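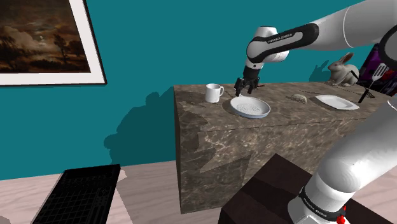 候補者を降ろす交渉
サルミエント州、野党二党の選挙協力はどこでつまずいているのか

ジャルヴィル駅から州議会までは路面電車で二駅である。春の会期が終わった議会棟は人が少なく、一階の食堂も昼の営業だけになっている。それでも北側の会議室には、日曜日の夜まで明かりがついていた。ファロウ地方を地盤とする農村連盟と、港町イミナスから出た港湾市民党が、次の州議会選挙に向けた候補者の調整を続けていたためだ。

サルミエント州議会の定数は100。与党の州民同盟は現在44議席で、過半数に届いていない。それでも二期続けて政権を維持してきたのは、無所属の議員を法案ごとに取り込み、野党がばらばらに投票するのを待つやり方がうまくいってきたからである。農村連盟は19議席を持つ。港湾市民党はそれより多いが、単独では予算の修正案すら通せない。残りは無所属と、都市部の小さな会派が分け合っている。

二党が手を組む話は前回の選挙の後にも出た。そのときは政策の覚書を作っただけで終わり、次の会期で水利権の法案をめぐって投票が割れると、覚書の話をする人もいなくなった。今回違うのは、政策を後回しにして、先に候補者の話を始めた点である。どの選挙区でどちらの党が候補者を出すのか。どちらが降りるのか。党の幹部が発表の場で握手をするだけなら一日で済むが、選挙区の割り振りには各地の支部の同意が要る。

会談の始まりは電話だった。二月の終わり、港湾市民党の執行部が農村連盟の本部に連絡を入れ、州民同盟が進める市町村交付金の見直しに共同で反対したいと伝えた。見直し案は、交付金の算定を人口だけで行うというものである。人口が減り続けるファロウの町村には打撃が大きい。一方、イミナスは人口では得をするはずだが、港の維持費に当てられてきた加算がなくなるため、差し引きでは減収になる。利害が一致する珍しい法案だった。

三月に入ってから、両党の事務局は週に一度のペースで顔を合わせている。初回はジャルヴィルの貸し会議室、二回目からは議会棟になった。ファロウから来る担当者は朝の列車に乗り、昼前に着く。帰りの列車が早いので、議論が長引くと泊まりになる。宿泊費をどちらの党が持つかについても、短いやりとりがあったと関係者は話す。結局それぞれの党が自分の分を払うことになった。

ファロウの町を歩くと、協力の話はあまり歓迎されていない。郵便局の前で話を聞いた農機具店の店主は、港の党に票を入れるつもりはない、と言った。理由を尋ねると、鉄道の貨物運賃の話になった。かつて港湾市民党は、港に入る貨物の運賃を下げる代わりに内陸の路線の補助を減らす案に賛成した。そのとき廃止された支線の駅舎は、いまは肥料の倉庫として使われている。若い有権者でこの話を知る人は少ないが、農村連盟の支部で役員をしている世代はよく覚えている。

農村連盟の支部大会は、町の公民館で午後七時から開かれた。議題の最後に選挙協力が置かれていたが、質問はその前の会計報告のあたりから出始めた。港の党と組めば、選挙の費用はどちらが出すのか。うちの町に港の党の候補者が来るのか。来るなら誰が車を出すのか。執行部から派遣された担当者は、まだ何も決まっていないと繰り返した。会場の後ろの席からは、決まっていないのに賛成しろと言うのか、という声が上がった。採決は次回に持ち越された。

イミナスの事情は別である。港湾市民党はもともと荷役の組合と、港に近い旧市街の商店会が集まってできた党で、選挙の運動も組合の名簿をもとに組み立ててきた。ところが港の自動化が進み、組合員は減った。代わりに増えたのが高台の新しい住宅地に住む通勤者で、この層は州民同盟に投票することが多い。党の執行部が農村連盟との協力に熱心なのは、地元だけでは議席を増やせないという計算による。旧市街の商店主の一人は、内陸の票がもらえるなら組めばいいし、もらえないならやめればいい、と話していた。

交渉の中心になっているのは、ファロウとイミナスの間に広がる中間の選挙区である。丘陵地に小さな町が点在し、農家もあれば、港の工業団地に通う人もいる。前回はこの地域のほとんどで二党がともに候補者を立て、票を分け合い、州民同盟の候補者が当選した。得票を足せば勝っていた選挙区がいくつもある。足し算の通りに票が動くとは限らないものの、両党の事務局が最初に机に広げたのはこの地域の得票表だった。

農村連盟の主張は、農地面積の広い選挙区は自党が受け持つというものだ。港湾市民党は、前回の得票で上回った党が優先されるべきだと言う。どちらの基準をとるかで、担当する党が入れ替わる選挙区が出る。そこで三つ目の案として、現職の無所属議員に推薦を出し、二党とも候補者を立てないという方法が浮上した。ただし無所属の議員の中には、州民同盟の予算案に賛成してきた者もいる。推薦を出した後で与党側に回られれば、二党とも何も得られない。

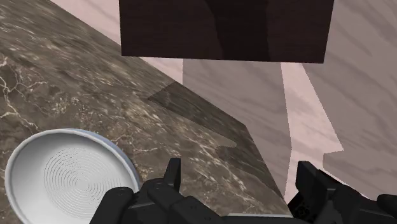 選挙区の区割りも話を難しくしている。サルミエント州の区割りは、川と旧街道を基準に引かれた線を何度も継ぎ足してきたもので、一つの町が途中で別の選挙区に分かれる例が珍しくない。中間地域の地図を壁に貼って離れて見ると、茶色がかった灰色の大理石に白やクリーム色の細い筋が枝分かれしている、あの模様によく似ている。筋のどちら側に住んでいるかで、投票所も、ポスターに載る顔も変わる。丘の上のある集落では、道路の東側が農村連盟の強い選挙区、西側が港湾市民党の強い選挙区に入る。どちらかの党が降りれば、道を挟んだ隣同士で、協力の受け止め方がまるで違ってくる。

区割りの見直しは州の選挙管理当局の仕事で、政党が直接手を出すことはできない。当局は次の国勢調査の結果が出てから検討するとしており、今度の選挙には間に合わない。両党とも区割りが州民同盟に有利だと批判してきたが、見直しの方向については意見が違う。農村連盟は面積を考慮した区割りを求め、港湾市民党は人口を厳密に当てはめるよう求めている。今回の協議では、この問題は取り上げないことになった。

政策の面で詰まっているのは水である。ファロウの農家は、上流のため池から下流の工業団地に送る水の量を減らしたい。イミナスの工業団地は、夏の渇水時にも一定の量を保証してほしい。前回の覚書が崩れたのもこの問題だった。協議に加わる人たちの間では、水の話は選挙が終わってから、という空気が強い。だが農村連盟の支部に行けば、最初に出る質問は水のことだ。選挙の後で、と答えれば、前もそう言っていた、と返ってくる。

協定の草案は、付属文書を含めて100ページになった。本文は短い。大半は選挙区ごとの事情をまとめた資料で、過去の得票、支部の役員構成、地元紙の論調、現職議員の採決記録などが並ぶ。資料を作ったのは両党の若い事務局員たちで、互いの党のデータを見るのは初めてだったという。港湾市民党の事務局員は、農村連盟の名簿が紙の台帳で管理されていることに驚いたと話した。農村連盟の側は、港湾市民党の名簿に同じ人が二度載っているのを見つけた。以来、名簿の突き合わせは両党が一緒に行っている。

草案のうち、執行部どうしで合意ができているのは、交付金見直しへの反対、議会での共同質問、選挙期間中に相手の党を批判しないという取り決めの部分である。最後の点については、地方紙の広告や戸別の配布物まで含めるかどうかが残っている。農村連盟の支部が出す月刊の会報は、長年、港湾市民党への批判を連載してきた。書き手は支部の古い党員で、やめてくれと頼める人が本部にいない。

州民同盟は表向き静観している。議会で取材に応じた与党の幹部は、野党の数合わせには関心がない、州民は暮らしを見ている、と述べた。一方で、中間地域の町には州の道路予算が手厚く配分され、春から工事の看板が目立つようになった。工事の多くは以前から計画に載っていたもので、州の担当部局は選挙とは無関係だと説明している。農村連盟の議員は議会で箇所付けの経緯を質問したが、回答は書面で一枚だけだった。

無所属の議員たちの動きも読みにくい。推薦の打診を受けたという議員は、まだ返事をしていないと言う。推薦を受ければ二党の支持者の票が見込める。その代わり、州民同盟から出してもらっている後援会の世話役を失う。無所属で何度も当選してきた議員ほど、どこの党にも借りを作らないことを売りにしており、推薦という言葉そのものを嫌がる。ある議員は、推薦ではなく「候補者を立てない」とだけ発表してほしいと希望を伝えたそうだ。両党の事務局は、文言をどうするか検討している。

協力に前向きな声がもっともまとまって聞こえたのは、中間地域の町だった。丘陵地の診療所の待合室では、前の選挙は誰に入れても同じだった、と年配の女性が話した。野党の候補者が二人いて、演説の中身もよく似ていたという。どちらが残ってもかまわないが、早く決めてほしい。診療所は医師の補充がつかず、週の半分は看護師だけで開けている。交付金が減れば閉めるという話が役場から出ており、彼女の関心はそこにあった。隣に座っていた男性は、組んでも組まなくても診療所の話は誰もしない、と口を挟んだ。

ジャルヴィルの都市部の会派は、いまのところ協議に呼ばれていない。議席は少ないが、過半数をめぐる計算では外せない存在である。会派の関係者によれば、港湾市民党からは非公式に声がかかったが、農村連盟が難色を示した。都市部の会派が掲げる農業補助金の縮小が理由とみられる。二党の協定が先にまとまり、そのあとで都市部の会派が加わるという順番を、港湾市民党は考えている。農村連盟の執行部は、その順番についてまだ党内に説明していない。

次の協議では、中間地域のうち争いの少ない選挙区から順に担当の党を決めていくことになっている。難しい選挙区は後に回される。候補者の届け出の受付が始まるまでに支部の同意をすべて取りつけるには、夏前に草案を固める必要があると事務局は見ている。ファロウの支部大会は来月にもう一度開かれる。公民館の予約は午後七時から九時までで、今度は選挙協力が最初の議題に置かれた。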